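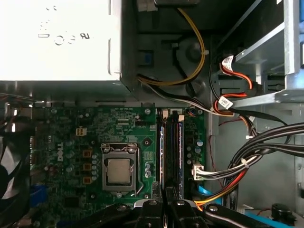 How long should an office keep a desktop computer? Up to seven years, according to Jovita Rosales, if the power supply and storage are checked on a schedule.

4 min read

Rosales manages hardware at Juvmont, where she maintains 48 desktops for the billing and records departments. The machines were due for replacement in July. She asked for an extension and got it.

"The processors were fine," she said. "The complaints were slow logins and noise. Those are drive and fan problems."

Each machine now has a service record in Listbridge, with entries for dust removal, fan speed and drive errors. Rosales replaces a drive after five logged errors, a threshold she describes as conservative.

"A drive is cheap. An afternoon of lost invoices costs more." 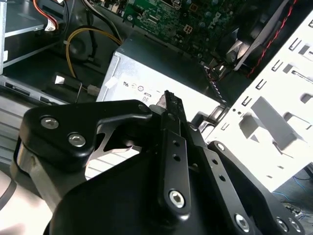

Parts and disposal

Spare parts come from retired units of the same model. Rosales tests each power supply under load for four hours before it goes on the shelf, and labels it with the result. Units that fail are sent for recycling.

She does not extend machines that can no longer receive security updates. "At that point the condition of the hardware is irrelevant," she said. "I pull the drive, wipe it and close the record."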